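Quiénes somos
Clukden, limpieza y cuidado de superficies de trabajo
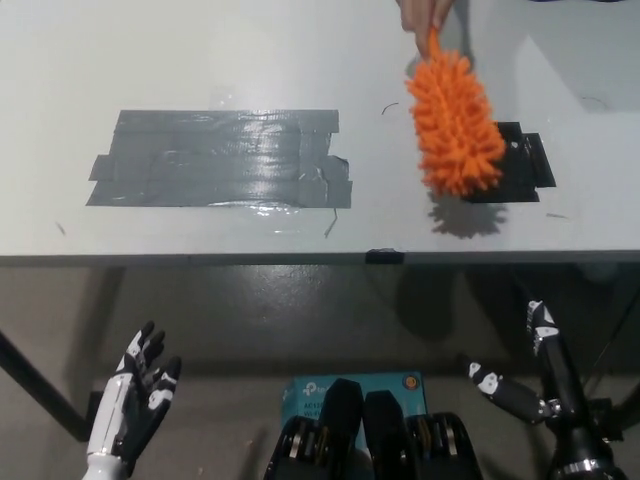 Última modificación de esta página: 22 de enero

Clukden es una empresa pequeña que limpia y mantiene mesas de trabajo, bancos y estanterías en talleres, aulas y oficinas. Me llamo Oskari Suominen y la fundé después de muchos años de trabajar en un almacén de muebles, donde aprendí que una mesa blanca es el mueble más difícil de mantener. En una mesa blanca se ve todo: una mota oscura, un pelo, un trocito de cinta.

Pido disculpas si mi español tiene algún error. Llegué de Finlandia y lo aprendí trabajando, con ayuda de los clientes.

Qué hacemos

Nuestro servicio principal es el repaso en seco. Lo hacemos con plumeros de microfibra de chenilla, como el de color naranja que usamos desde el primer año. Los dedos de la chenilla son blandos y entran bien alrededor de las cosas que están pegadas o fijadas a la mesa y que no se deben mover. Muchos de nuestros clientes tienen las mesas marcadas con zonas de cinta adhesiva, gris o negra, y para ellos es importante que estas zonas queden en su sitio. Nosotros pasamos el plumero por encima y por los bordes, siempre con poca presión, y no tiramos de las puntas sueltas.

Cuando el cliente lo pide, también retiramos la cinta vieja. Este trabajo es más lento. La cinta americana deja a veces restos de adhesivo, y antes de aplicar un producto hacemos una prueba en una esquina de la mesa. Si la superficie no lo permite, se lo decimos al cliente y lo dejamos como está.

Además ofrecemos:
limpieza de patas y cantos de mesa
limpieza de suelos debajo de los puestos de trabajo
limpieza de estanterías con material delicado
lavado y reposición de plumeros y paños

Cómo trabajamos

Empezamos por arriba y terminamos en el suelo. Las cajas y los aparatos que están cerca de la mesa no los cambiamos de lugar sin preguntar. Cada puesto tiene una ficha con el tipo de superficie, los productos permitidos y las partes que no se tocan. La ficha la firma el cliente y se guarda una copia en nuestra oficina.

Los plumeros se sacuden fuera de la sala y se lavan a mano, con jabón neutro y sin suavizante. El suavizante estropea la microfibra y después el plumero recoge menos polvo. Se secan colgados, y un plumero húmedo no sale nunca de nuestro local. Para las mesas con cinta llevamos plumeros separados, para no pasar restos de adhesivo de una superficie a otra.

Un poco de historia

El primer cliente fue el taller Arsenault, que tenía 16 mesas y ningún armario. Después vino la academia Zondance, con sus aulas de costura y de dibujo, y con ella aprendimos a trabajar en horario de tarde, cuando los alumnos ya se han ido. Hoy cuidamos 200 puestos de trabajo y el equipo es de siete personas, todas con contrato fijo. En agosto cerramos dos semanas, pero las urgencias se atienden por correo.

Los plumeros y los paños los compramos a Rirkov, un proveedor que nos repone también los mangos y las fundas por separado. Así tiramos menos material.

Visitas y presupuestos

La primera visita es gratuita. Miramos las superficies, preguntamos por el uso de cada mesa y enviamos el presupuesto por escrito en tres días laborables. Para pedir una visita, rellene el formulario de contacto e indique el número de mesas y si tienen cinta, vinilo u otro material pegado.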